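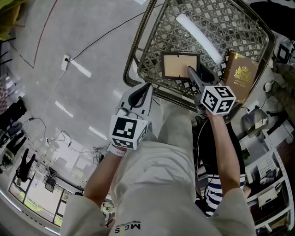 藤编篮与相框

招募试读员：请来读一部还没写完的合租小说，并且说点难听的

阅读时间：8分钟

Wilix 连载编辑部现为长篇连载《Kennedy 公寓》招募试读员。稿子是言情，带一点悬疑，悬疑的部分主要在于作者本人也不知道男主角第二十章以后去了哪里。我们需要一批愿意在章节上线之前把它读完、并且如实汇报自己在哪一段放下手机去洗碗的人。

先交代故事，免得有人冲着公寓两个字来问租金。

一九七九年，海边某个城市，一栋叫 Kennedy 的旧公寓，顶层住着四个合租的人。女主角在报社做夜班校对，隔壁房间的男人自称修钢琴，但整栋楼没有一架钢琴。第一章里两个人在楼梯上撞了一下，第二章谁也没提这件事，第三章提了，提得很糟。后面还有一封寄错的信、一场订婚宴，以及一位从不敲门的室友。室友这个角色目前人气最高，作者对此不太高兴。

全稿计划分季连载，第一季的初稿已经交了大半。作者 Despina Đorđević 用塞尔维亚语写，我们的译者译成中文，编辑再改一遍。一句话经过三双手，常常还剩下一点意思，但有时候会剩下别的东西。上个月有一处，原文是“他笑得像要道歉”，出来的中文是“他笑着道歉”，一个字一个字看都没错，整段戏就此没了。试读员要帮我们抓的就是这种地方。

你要做的事

每周收到三章未上线的稿子，在 Drirkico 上读，在 Drirkico 上批注。Drirkico 是我们用的稿件系统，界面是灰的，按钮也是灰的，能不能点要靠试。批注保存之后会弹出一个窗口问你是否确定，请点确定，它还会再问一次。

每章读完填一份短反馈。里面有几道固定的题目：你在哪里走神了；哪句对白你觉得活人不会说；你现在站在谁那边；如果今天就弃文，是因为什么。最后一题请认真填。以往收到最多的回答是“我不会弃文，很喜欢！”，我们很感动，然后这些读者在第九章集体消失了。

每个月有一次线上讨论，晚上八点开始，通常到九点半，有一回为了女主角该不该拆那封信吵到将近十二点。可以不开摄像头，可以只打字，可以边吃饭边听。讨论时作者偶尔旁听，她看得懂一点中文，具体懂多少她不肯讲，请各位据此把握措辞。

整个第一季的试读从四月开始，到最后一章定稿为止。定稿的时间我们心里有一个，作者心里有另一个。

我们希望你是这样的人

读言情，而且承认自己读。我们收到过不少申请，开头都写“平时主要看严肃文学，偶尔翻翻这类作品放松”，接着准确列出了十几部连载的结局。大方一点，对大家都省事。

对“慢热”有自己的看法。这部小说第一次牵手在第十四章，译者觉得早了，市场那边觉得晚得离谱，编辑部已经不在午饭时谈这个话题。无论你站哪边，都请能说出是哪一段让你等得值，或者哪一段让你想伸手进去把两个人的头按到一起。

会挑对白的毛病。合租小说八成的戏在厨房里，四个人同时说话，谁在说哪句要听得出来。如果你读着读着得回头去数引号，请把那个位置标给我们。

能忍受改稿。你批过的章节可能整章重写，你喜欢的配角可能在下一稿里搬走。第五章原来有只猫，后来没有了，至今还有试读员在反馈表的末尾问候它。

年满十八岁。稿子里有成年人之间的事，写得不算露骨，但灯确实关过几次。

学历、专业、工作经验，我们都不看。住在哪里也没有关系，能上网就行。中文要是你日常用来吵架的语言，这一条比较重要。

我们不太需要的

立志把全书改成另一本书的朋友。批注“建议男主角改为女主角的哥哥，两人并无血缘”我们收到过，读得津津有味，没有采用。

错别字猎手也请稍等。校对有专人负责，你看见了顺手标一下当然好，但满页都是标点批注，作者会以为大家对故事没有意见。

还有同行来打探进度的。你们编辑部的茶水间跟我们在同一层，走过来问就是了。

报酬

第一季全部章节试读完成并交齐反馈，一次性支付 2380 元，税前。中途退出的，按已交反馈的章节数折算，不扣别的，也不会打电话挽留。参加月度讨论不另付钱，这一点先说清楚，上一个项目没有说清楚，后来群里很安静了一阵。

另外，定稿上线以后，试读员的名字会列在全书末尾的致谢里，笔名也行。上一部连载的致谢名单里有一位叫“男二不死我不睡”，照登了。

第一季出纸质本的话，每人寄一册。请注意这句话开头有个“的话”。

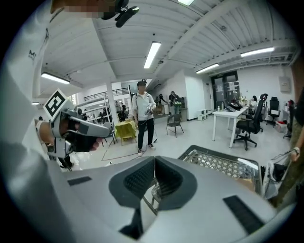 试读期间可以把剧情告诉朋友吗？

上线之前请不要外传，包括章节内容、人物结局和截图；上线之后随便聊，只要别提后面还没发的章节。

关于保密，再多说两句。入选之后要签一份保密约定，一页纸，用人话写的。里面没有吓人的违约金，大意是：不截图，不转发，不拿还没上线的情节在评论区充当预言家。上一部连载《Drasent 来信》发到中段时，评论区有位读者连续七章准确猜中走向，大家奉为神人，后来发现他的账号和某位试读员用同一个头像。那位试读员现在不在名单上了，猜得依然很准，我们没去深究。

怎么申请

到 Wilix 站内的“编辑部招募”页面，找到《Kennedy 公寓》试读一栏，点进去有一段试读稿。试读稿节选自第六章，厨房那场，全文 1151 个字。读完写一份反馈，长短自定，写得短不吃亏，有人只写了四行就入选了，其中一行是“她为什么还不关火”，译者看完立刻去查原文，火确实一直没关。

反馈里请至少包含下面这些：

你从哪一句开始不耐烦，如果有的话。
你最想改的一句对白，以及你会改成什么。
你觉得修钢琴的那位到底是干什么的。猜错没有关系，作者手上的答案也换过几次。

再附上几句自我介绍，写明你最近追完的一部连载、最近弃掉的一部连载，后一部请写弃文理由。简历不用发，发来我们也会读，编辑部的人什么都读，但对结果没有影响。

申请收到四月底。系统会自动回一封确认信，信里称呼你为“尊敬的投稿作者”，模板改不动，请不必惊慌，我们没有让你写小说。入选与否都会有人工回信，落选的信里会写一两句对你反馈的看法，有时候比入选的信还长。

几件零碎的事

用手机读可以，批注最好用电脑。Drirkico 的手机版能选中文字，也能打开批注框，但两件事不能同时发生。

读得慢不要紧，一周三章，哪天读都行，每章也就是坐几站地铁的长度。临时有事可以顺延一周，跟编辑说一声即可，不必编造亲属病情。我们是做小说的，编得不好会忍不住改。

试读过的章节上线后，可能跟你读到的版本差得很远。你提的意见没有被采纳，多半是作者想过以后还是要那么写，也有少数情况是编辑忘了转。后一种可以来催。

有读者担心没看过作者以前的书会跟不上。《Kennedy 公寓》跟《Drasent 来信》没有剧情关系，人物也不重合，只有一家面包店在两本书里都出现过，店主的名字前后不一致，我们已经知道了。

还有人问过能不能夫妻或者情侣一起申请。分别填表、分别写反馈就好，请不要商量着写。上次有一对交来的两份意见完全相反，都入选了，每月讨论时他们坐在同一张沙发上，用各自的账号互相反驳。听说现在还在一起追第二部。

疑问请在招募页面下方留言，编辑一般下午四点以后回。上午也在，上午在开会讨论牵手。

Wilix 连载编辑部

最近发布

《Drasent 来信》番外篇上线时间调整
招募：塞尔维亚语译中文，小说方向，兼职
连载作者须知：断更多久算断更
厨房戏怎么写，四个人，一口锅
读者来信选：请把第五章的猫还回来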